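Guides > Workshop Planning > Budgeting for a Robot Cell

How to budget for a small robot cell (and not forget the boring stuff)

I've planned a few of these now, and every time the arm itself was the easy line to fill in! It's everything bolted around it that eats the money. So start with the job and work outward.

1. Write down one task. Ours was taking parts in and out of desktop towers. "General handling" will get you a sales call and a very long quote.

2. Price the bench before the arm. I like slotted aluminum because you can move things later. Leif Ragnarsson talked me into going one size up and I'm glad he did, a tower on its side plus a parts tray takes a lot of room.

3. Get two gripper quotes. I asked Brundent and Quartey, and the lead times were 12 weeks and 20 weeks, so ask about that first (I didn't).

4. Add a fixtures line. We print ours, and I set aside $200 for filament and failed prints. You will redo the tray. Probably more than once.

5. Buy practice parts. Old towers, spare drives, memory, a couple of CPUs you don't mind scratching. Put them on the same sheet as the hardware or they'll come out of somebody's coffee money.

6. Leave room for cables, mounts and a spare set of fingers. I keep around 20 percent back for this.

Then send the whole sheet to whoever signs, with the bench and fixtures on page one.
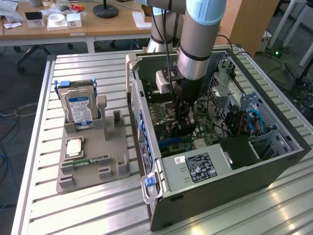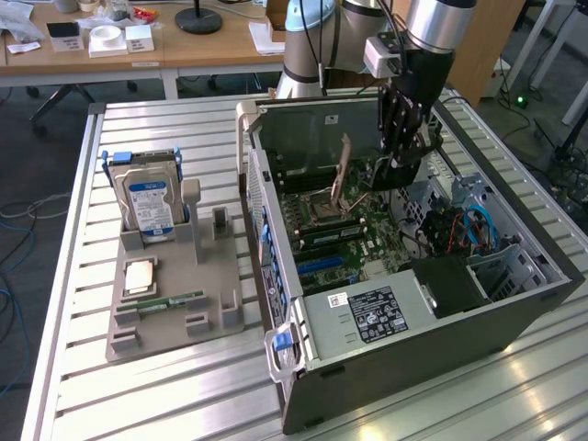

Gripper over the motherboard in an open tower, with the printed parts tray at left holding a hard drive, CPU and RAM module.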